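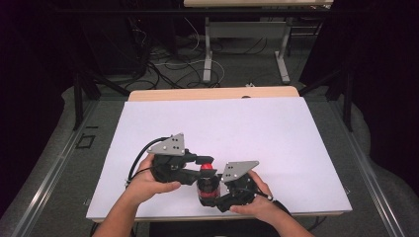
Unit 4: Battery Pack Sizing and Usable Range

Course handout, Vehicle Systems II
Instructor: Sandra Inskip

4.1 Rated and usable energy

The energy printed on a pack's data sheet is the rated value. The driver never gets all of it. The control unit holds back a share at the top of the charge window and another at the bottom. For the course car, the Grorness hatchback, the two shares together come to 15 percent.

Usable energy = rated energy x (1 – reserve)

Use the usable value in every range calculation. Homework that starts from the rated value will be marked wrong even if the later steps are correct.

4.2 Pack voltage

Cells in series add voltage. Cells in parallel add capacity. The Grorness pack has a nominal voltage of 371 V. Under hard acceleration the voltage at the terminals drops, and the current must rise to deliver the same power. Heat loss in the cables goes up with the square of the current, so a small drop in voltage costs more than students tend to expect.

Loss = current squared x resistance

Keep units in volts, amps and ohms until the last line, then convert to kilowatts.

4.3 Road load

At a steady speed on a level road the motor works against two forces:

Rolling resistance – depends on vehicle mass and tire type, and changes little with speed.
Air drag – grows with the square of speed. The power needed to overcome it grows with the cube.

At 30 mph rolling resistance is the larger of the two for the Grorness. On the highway drag is larger. The crossover speed is a required part of Problem 2.

4.4 Effect of added mass

Adding 500 lb of cargo raises rolling resistance in direct proportion to the new total mass. Drag stays the same as long as the load is inside the body. A roof box changes the frontal area and must be treated separately. In stop-and-go driving the added mass also raises the energy needed for each launch. Regenerative braking returns part of this, but the motor, inverter and cells each take a loss in both directions.

4.5 Problems

1. Find the current drawn from the pack at a steady load of 15 kW and nominal voltage.
2. Plot both road load forces against speed and mark the crossover. Use the Trular tire table for the rolling coefficient.
3. Repeat Problem 2 with 500 lb of cargo. State which curve moves.

Reading: Nuttall course reader, chapter on traction packs, up to the section on cooling.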